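Heverine Tabletop Demonstration Kit
Simulated scenes for collecting pick-and-place examples
By Jendwood. Page updated Jan 18, 2018

We built Heverine for people who need a lot of demonstrations and have one arm, one bench and not nearly enough afternoons. It gives you a rendered arm, a marble bench and a catalogue of 300 objects to scatter over it, and every pick you perform is saved as an episode your policy can learn from. We've been using it ourselves since last March and it's still the first thing we open in the morning!

Scenes are deliberately odd. Plenty of collections are all coloured blocks, and a policy raised on blocks gets a rude shock when it meets a kitchen. So Heverine will happily put a statue, a salt shaker and a magenta pig cube on the same bench and ask you to lift something else entirely. 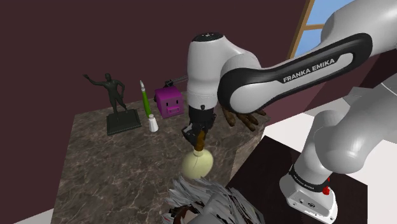

You drive the arm with a hand controller or a keyboard, whichever you find more comfortable. Recording starts on the first movement and stops when you press save. Made a mess of the grasp? Keep it and flag it as a miss. Misses are great value when you get round to training a success classifier, and we'd encourage you to hang on to them.

Layouts are reshuffled between episodes from a numbered seed, so you can call back any arrangement you liked (or any that beat you). Shapes that narrow at one end are a favourite of ours, like the gourd, where choosing to grip at the neck or around the belly changes the whole approach.

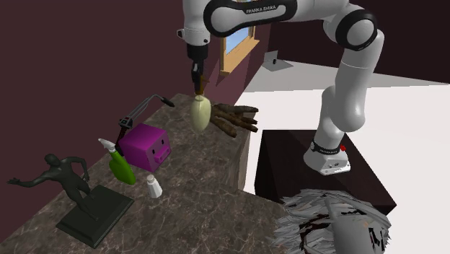
Each episode stores joint positions, gripper opening, object poses and the colour views, all on the same clock. A close view over the fingers is saved along with the wider ones. It's the view we'd fight hardest to keep, as small alignment errors are so much easier to judge from there, and you get the bench surface and neighbouring objects behind whatever you're working with.

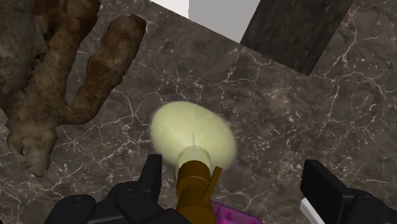 What you get

Object catalogue: 300 models, with household goods, tools, toys, food and ornaments
Views per episode: 4
Starter set: 500 recorded episodes, sorted by target object
Bench and wall finishes: 73
Export: one folder per episode, or a single archive

Works with

Wokach hand controllers, plug in and go. Pace labelling software opens the export folders directly, flags included. Other controllers can be mapped from the settings panel, and we're keen to hear which ones you'd like added to the standard list.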